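March, late, tea gone cold

Came home from the shop at Zidau with metal filings in my sock again. I have stopped asking how.

The table-setting build has a name now. It is Duda, after nothing, because the label maker was out of most of its letters. Duda has 2 arms, one dinner place to lay, and the manners of a goat. My part is the code that decides what gets picked up first, which means that when it goes wrong everyone in the room turns and looks at me.

Tonight was for cloth. Plates I can live with. A plate is the same shape it was a minute ago. The red napkin has opinions, and they change each time it gets folded. I spent the first hour on wrist angles and the second hour undoing the first, then put the old numbers back and pretended in the log that they were new. Log entry 32, if anyone at Ploltemitz ever reads it. They paid for the clamps, so I suppose they might.
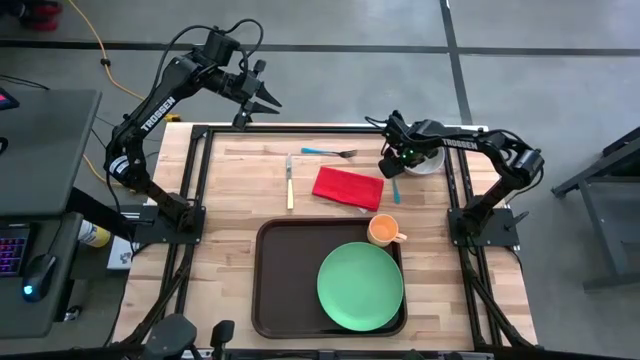
Red napkin and dishes under the arms, in both of these.

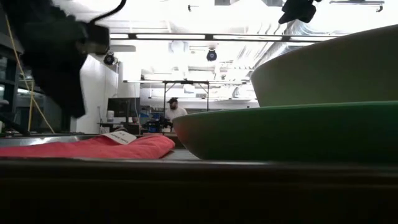
Why start with the napkin when the plate is easier? Because the plate would let me feel good about a gripper setting that is no use for anything soft, and I would have to tear it all out in April.

Rewrote the closing speed so it ramps down over the last stretch – 200 milliseconds to slow up before the fingers meet. It looks fine on paper. A lot of my work looks fine on paper. I also moved the fork's drop point to the left, where forks go, having had it on the right for a week with total confidence.

The Prandmont people want to see a full place setting before they lend us more bench time. I said sure, in the voice I use at the dentist.

Still to do: rename the config files so that "final" and "final_real" are not both in use, find the short hex key, buy better tea. Shoes off at the door from now on, and shake out the socks outside.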